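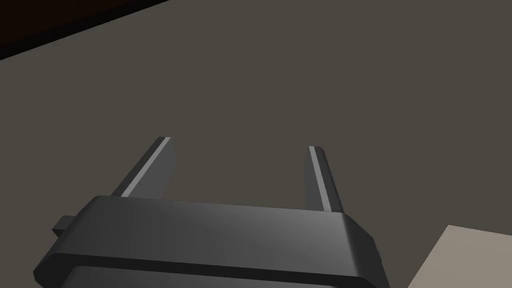 Home | About us | Get help | Fundraise | Contact

About Grallonow

Written by the Grallonow team, updated in December

We began with a sponsored walk and a borrowed tea urn. A few families in Godine had each lost someone they loved, and had all come up against the same thing afterwards: plenty of kindness in the first fortnight, and then a long quiet. So we walked the old railway path to Kuronach, 19 miles of it, mostly in drizzle, and came home with sore feet and £2,000 in a biscuit tin (well, several biscuit tins).

That money paid for a room, some decent chairs and a trained bereavement counsellor one evening a week. We thought it might last us the winter. People kept coming, though, and they brought sisters and neighbours and chaps from work, and somewhere along the way we became a proper charity with a bank account and a filing cabinet.

These days we run evening groups in Godine and Kuronach, a daytime drop-in with soup, and one-to-one counselling for anyone over 16 who has been bereaved, however long ago it was. You don't need a letter from your doctor and you won't be asked to pay. If you would like to sit at the back and say nothing for the first few visits, please do, lots of us did!

We also have Grønli, our little cottage up the valley, where families can stay for a weekend away from the telephone. It costs us £3,000 a year to keep warm and watertight, and every penny of that comes from cake sales, quiz nights and the walk, which is still going strong with 60 walkers last time and a great many dogs.

If you fancy joining us, or holding something of your own, do get in touch and we'll send you a fundraising pack and collecting tins. And if you're reading this because you have just lost somebody, we are so very sorry. Come and have a cup of tea. The door is open from half past six.

Shares 19 | Comments 2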